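Kivitz is finally building a small electric wagon, and I want one

I've been waiting for this one for ages. Kivitz confirmed this morning that its little electric wagon, the Lennox, is going into production, and the first cars should reach dealers in August. It's a real wagon, too, with a long roof and a square back end, and I am very happy about it!

If you missed the concept last year (it had those silly doors with no handles), the production car is calmer. It gets normal handles, a normal rear wiper and a roof you can bolt a rack to. Kivitz is offering 2 batteries. The smaller one is 88 kilowatt-hours, which sounds like plenty to me, and the bigger one hasn't been given a number yet. I asked, and the press office told me to wait until closer to launch. They said the same thing when I asked about towing, so I guess I'll be calling them again.

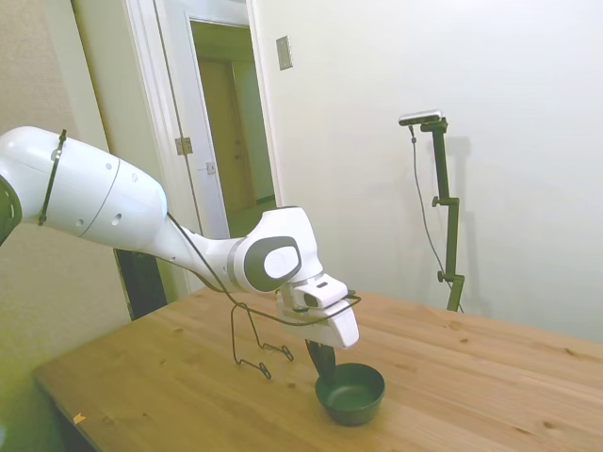
The price is the other blank. Kivitz says the Lennox will sit below its current electric SUV and above the hatchback, and there's a lot of room between those two. My guess is it lands nearer the SUV, at least at the start, because the first batch will only come in the top trim. The cheaper trims follow over the winter. There are 3 trims altogether, and the bottom one does without the glass roof and the heated back seats. I could live without both, to be fair, though my kids would have something to say about the seats.

The car will be built at the Notstead plant, where the old gas-powered sedan used to come from. That line has been quiet since spring and people in town have been worried, so this is good news over there. Kivitz says it will bring back a second shift once the cheaper trims start. It didn't say how many jobs that means, and I'd like to see a number before anybody celebrates too hard. The paint shop stays as it is, and the body shop gets new tooling while everyone's on summer break.

Battery packs are coming from Nukholm, the same supplier that does the hatchback. I know some hatchback owners grumbled about slow charging in cold weather (I was one of them - I spent a good part of last January in a supermarket parking lot with a blanket on my knees). Kivitz says the Lennox can warm its battery on the way to a charger, and you can start that by hand as well as through the navigation. That second part matters to me, as I never put the supermarket into the navigation. I know where the supermarket is.

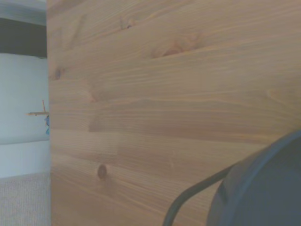 Inside, the Lennox goes back to buttons for the heat and the fan, and I could have cheered. There's still a big screen in the middle, but the volume is a knob and the hazard lights have their own switch. The top trim gets a strip of wood across the dash, and I have my doubts about that. What I like in a piece of pine is the knots, and the way the grain bends and fans out in the middle of a board, and car interiors nearly always sand and lacquer all of that away until it might as well be a sticker. Kivitz says its trim is real wood with an open finish. I'll believe it when I've had my thumb on it. The other trims get a gray fabric on the dash, and from the photos I think I might prefer it.

Trunk space looks good. The floor sits low, the back seats fold flat, and there's a small bin under the hood for the charging cable. No spare tire, sadly, just the usual can of goop and a pump.

Orders open online first, then at dealers a couple of weeks later. You can put down a deposit before the price is out, and it's refundable until you sign for a build slot. I haven't done it yet. Test cars are supposed to be at the bigger dealers before the first deliveries, and I've asked mine to put me on the list. I'll write up the drive as soon as I've had one, and I'm bringing the stroller and both bikes to see what fits.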